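4.3 Choosing when to let go

The planner described in Section 4.1 hands over a goal pose and then, for practical purposes, goes home. What happens in the last few centimetres above a container is left to the release monitor, a small piece of software that began as eleven lines written on a Friday and has since acquired a configuration file, two maintainers and a reputation. This section describes what it does now, which differs from what the earlier workshop version claimed it did.

The monitor takes three inputs: the estimated pose of the held object, the estimated rim of the target container, and the grasp state reported by the hand controller. From these it computes a single score, which we call the Pultov margin after the test set on which it was first tuned. The margin is the smallest clearance between the lowest part of the held object and the rim, taken over all object poses the tracker considers plausible. When the margin is positive for 20 consecutive control ticks, the hand may open. When it is negative, the arm waits. When it flickers, as it did for most of August, everybody waits.

The difficulty lies in the word "plausible". A rigid block held firmly has one pose and a little noise. Household tools are less obliging. An object held by one loop or handle can swing under its own weight, and its tip may move a good deal while the fingers report a perfectly calm grasp. The first tracker assumed that anything in the hand moved with the hand. This made it fast, elegant and wrong for nearly every object we cared about.

We therefore replaced the rigid attachment with a hinge model. Each grasp is given one free axis, placed through the contact region, and the tracker maintains a set of swing angles about that axis. The angles are updated from the head camera at every image and from the joint velocities in between. Jiahui Liang proposed adding a second axis for tools that are themselves hinged. We tried it. The extra axis explained the image evidence very well, including evidence that was in fact glare, and it has been switched off in all results given here.

Container rims posed the opposite problem. They stay where they are, but the depth channel has opinions about translucent walls, and these opinions change with the lighting. Following Lu, our in-house rim fitter, we ignore the walls entirely and fit an ellipse to the upper edge in the colour image, then lift it on to the known table plane using a height prior. Narrow, tall containers are the worst case for this method, as a small error in height shifts the estimated opening by a fair part of its own width. They are also what people keep pens in, so we could not exclude them with a straight face.

Both arms share a single scheduler. Earlier builds let each arm plan alone and relied on collision checking to settle disputes, which it did by stopping both of them. In the present build, the arm with the running release holds a token, and the other arm keeps a parked posture until the token comes back. The parked hand closes to a loose fist, which gives the collision checker a compact shape to reason about and spares it the fingers. 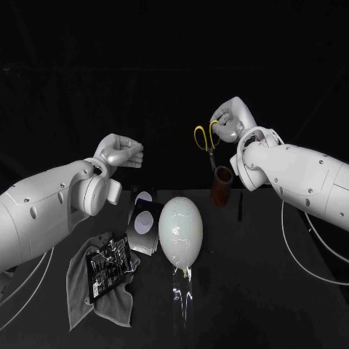

Clutter on the table enters the problem in one way only. Every segmented item outside the target is grown by a fixed safety distance and marked as forbidden to the swinging tip. Cloth and clear film are segmented badly, with edges that come and go between images, so Fengying Qiu added a rule by which a region once marked stays marked until the end of the episode. The rule is crude. It has also outlived two learned replacements, both of which had better names.

The evaluation set, Trimholm, contains 1448 release episodes. We discarded those in which the tracker never initialised and kept 1171. A reader may feel that a system which is excused from its worst moments has been treated kindly, and we agree; the full set is reported alongside the filtered one in Section 5, where the difference can be inspected at leisure. All runs used the Hidura controller with 4 swing hypotheses per grasp, the largest number that left the control loop any time to do its job.

Figure 4. Arm roles at release: the right arm above the target container, the left arm parked with its hand closed.

One failure deserves mention before the results. If the held object hides the rim from the head camera, the ellipse is carried forward from the last clear view, and the margin remains confidently positive whatever the container does in the meantime. Yichen Cao's patch lowers the confidence with time and asks the arm to back off once it falls below a threshold. This works, at the price of a certain hovering quality in the motion, which Guilan Li has compared to someone looking for a parking space.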